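Natalie Inskip has taught drawing in Skiltham for most of her working life, first at the high school and now in the old bank building on the main street. She takes adults only. The classes run in the evening, in what used to be the manager's office and the room next to it, and there is a waiting list for both.

She didn't plan on teaching. She trained as a draughtswoman and spent her twenties at Govance, a firm that did plans for water and sewerage works. "I drew pipes," she says. "Pipes, valves, pits, the lids of pits. I liked it. You had to get it right and then you went home." When the firm moved its drawing office to the city she stayed behind, and a friend at the high school asked if she could fill in for a term. She was there for years.

The adult class started with five people around a table. Two of them are still coming. One is Adeel Magsi, a retired pharmacist who had never drawn anything before he turned up. "My wife gave me the first term as a present," he says. "I thought I would do it once and be polite about it." He now draws every morning before breakfast, mostly shoes and kitchen things, and keeps the books in a cupboard in the hall. He doesn't show them to many people.

Inskip's first lesson hasn't changed much. Students get a pencil, cheap paper and an egg on a white plate with a lamp to one side. They are not allowed to draw a line around the egg. "That's the bit that upsets people," she says. "They all want the outline. They've drawn outlines since they were three. I tell them to find me the darkest place and start there, and they look at me as if I've asked for money."

The next weeks are spent on what she calls steps. Each student rules a strip into 10 boxes and shades them from bare paper to as black as the pencil will go, with an even jump between each one. It takes most people several goes. The usual trouble is that the dark end comes out grey. "They're scared of it. They get to box seven and they've run out of nerve, so the last three are all the same." She hands the strip back and asks for another.

Benedek Szekeres, who joined last year, says he did the strip six times. He is a cabinetmaker and had assumed he would find drawing easy. "I can draw a chair so you could build it," he says. "I couldn't draw one so you'd want to look at it. Natalie said all my chairs were made of wire." He laughs about it now. He says he went home that night and sat looking at his own kitchen chairs with only the rangehood light on, and for the first time noticed that half of each one had disappeared into the floor.

The materials are kept cheap on purpose. Inskip buys newsprint in packs of 200 sheets and expects people to waste it. She has one good brand of pencil she likes, in a soft grade, and a kneaded rubber which she says should be used for drawing and hardly ever for fixing. Fees cover the rent, the heating and the paper. For a long time she also bought the eggs, until a student with chickens took that over.

I asked whether people get bored doing so much in black and grey. "Some do. They leave, and that's fine. There's a watercolour group at the hall and they're lovely." She doesn't teach colour and says she isn't much good at it. The paintings in her own house were done by other people, apart from one small oil of the Delacroix bridge that she finished at 19 and keeps in the laundry.

What she does like is argument. At the end of each night the drawings go up on a rail along the wall and everyone says one thing about somebody else's. There are rules. You can't say you like it, and you can't say sorry for your own. Reijo Pitkänen, who drives in from a farm past Cledier, told me he found this harder than the drawing. "Where I grew up you didn't remark on things," he says. "First few weeks I just said 'dark' or 'not dark'. She told me that was the best comment of the night."

There will be a small show in December, in the front room where the tellers used to be. It is the first the class has held. Inskip was against it for years and was talked around by her students, on the condition that nothing would be framed and nothing would be for sale. The drawings will be clipped to the same rail. Chang-ho Yeom, the youngest in the group, is making the labels and has been told to leave off the titles.

Asked what she would say to someone who wanted to start at home, Inskip says to put a lamp on one side of something plain and turn off the ceiling light. Do a few small drawings, no bigger than a playing card, and stop each one before it gets fussy. Then do the same thing the next night with the lamp moved. "You don't need me for that," she says. "You might need me to tell you it isn't dark enough."

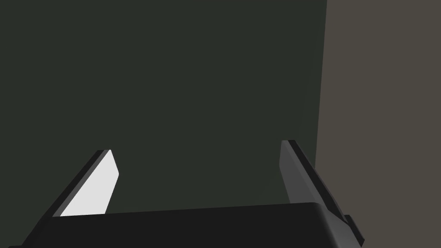
Inskip also keeps a folder by the door, with newspaper pages, old catalogues and a few pages from seed packets. The computer-made picture above shows a gripper, and the finger on the left has a nearly black edge down its outer side and an inner face so light it could pass for white. "Two tones side by side and you know it's got a front and a side," she says. "Now look at the big black part at the bottom. Hardly anything going on in it, and you still believe it's solid." Students copy a page from the folder in ten minutes, using only three greys, and then go back to whatever is under the lamp. On the night I visited it was a boot and half a cabbage.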